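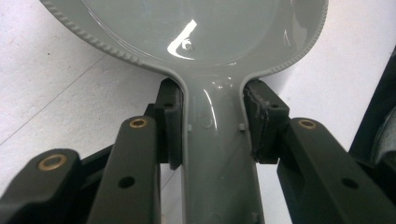 The gray plastic mirror-shaped thing from the bottom drawer. Still don't know.

OK quick one tonight, I have 58 things on my list before the move and writing this is not one of them.

So I'm doing the drawers. The hall dresser first, then the bathroom, then the awful one in the kitchen that has to be lifted a bit and pulled to the left. I figured an evening for each. I have now spent an evening and a half on the dresser alone, and a good part of that went to one piece of plastic.

It was at the very bottom, under the place mats. Light gray, shiny, big round head, long straight handle. My first thought was hand mirror, and I still want it to be a hand mirror, because what else is that shape? But the face is just plastic. Glossy plastic, sure, you get a glare off it under the lamp, but you couldn't do your eyebrows in it. It's a shallow dish with a bit of a raised border. And then there are the bumps, a whole beaded edge running down both sides of the head to where the handle starts. Somebody at a factory went to trouble over those bumps.

Ideas so far:

Back of a hand mirror, glass part long gone. Best guess. The dish could be where the glass sat. Except I'd expect glue or a mark or something and I can't find any.

Toy. Part of a dress-up set, the kind with a comb and a brush that doesn't brush. We did have one of those in the Sturdale house. I remember it as pink but I remember everything from that house as pink.

Some kind of paddle or scoop. Too shallow to scoop anything you'd want to keep.

A piece OF something. This is where I've been leaning since last night, on account of the tabs. There are two little rectangular ones on the edges of the handle, one each side, pretty much level with each other. Why would a mirror need tabs? Tabs go into slots. So maybe there's another half, and maybe the other half is in a box already taped shut and marked MISC 2. I am not opening MISC 2.

It went in the maybe pile. The maybe pile is a problem.

My system, for anyone else doing this: keep, give away, trash, maybe. I read you're not supposed to have a maybe. Well. Everything in that dresser was a maybe, that's how it got in the dresser. Things that came out of the top drawer alone:

Birthday candles, used, all blue
The manual for a Trellurix bread machine we gave away two moves ago
A bag of curtain hooks
Keys. So many keys. None of them open a thing in this house, I tried
A tape measure that's missing the first 6 inches, so you have to do math
The good scissors!!! which I'd accused everyone of losing

The second drawer was table linens and went fast. I kept one cloth, the green one with the burn, and the rest are folded in a bag by the door. I thought I'd mind more. My mother ironed those every January after the holidays, whole afternoon, radio on, and put them away in tissue. I have never once ironed them. They've been sitting there being a small bad feeling every time I opened the drawer for a napkin. So off they go, to somebody who has a proper table and maybe even an iron.

Third drawer was the place mats and under them the gray thing, plus a lot of loose bits I swept right into the trash without looking. That's the trick btw. Don't look. As soon as you pick it up and turn it over it's got you. I picked up the gray thing and turned it over and here we are, four hundred words on it.

The dresser itself is going too. It's a Navarro, not a fancy one, the veneer is lifting on the left side and the feet don't match. I put it up for sale on 18th April and had a message in two minutes asking if I'd deliver it. No. Then a nice person who asked the depth, and I had to go measure with the tape measure that's missing 6 inches, and I think I subtracted when I should of added, so if you are the nice person, it's deeper than I said. Sorry. Come and look before you rent the van.

Boxes: the moving place in Ravness wanted $189 for the "family bundle", boxes and paper and tape and a marker. I got mine from behind the grocery store for nothing and they smell a bit of onions. The tape I did pay for. Buy the good tape. I got the cheap roll first and it splits down the middle and you're standing there picking at it with a fingernail, saying words.

Other stuff I've learned so far, no order:

Books in small boxes. Everyone says it and everyone's right, I did one big one and it's now part of the floor.

Write on the side of the box and not the top – they get stacked.

Do the drawers before the shelves. Shelves look worse but they're mostly just dusting. Drawers are where the decisions are.

Stop when you get silly. I got silly last night and nearly kept the candles.

Tomorrow is the bathroom. I'm not expecting trouble from it, it's mostly old sunscreen. Then the kitchen drawer, which I'm dreading, there's a smell of batteries in there and something rattles when you shut it.

So if anybody knows what the plastic thing is, comments are open. Shaped like a hand mirror, light gray, bumpy along the edge, two small tabs on the handle. If you've got the other half I'll mail you mine, or you can mail me yours, I'm not fussy which. Otherwise it's going in the last box with the tape and the kettle, and I'll find it again at the next place.

Going to bed. The bathroom can wait till I've had coffee.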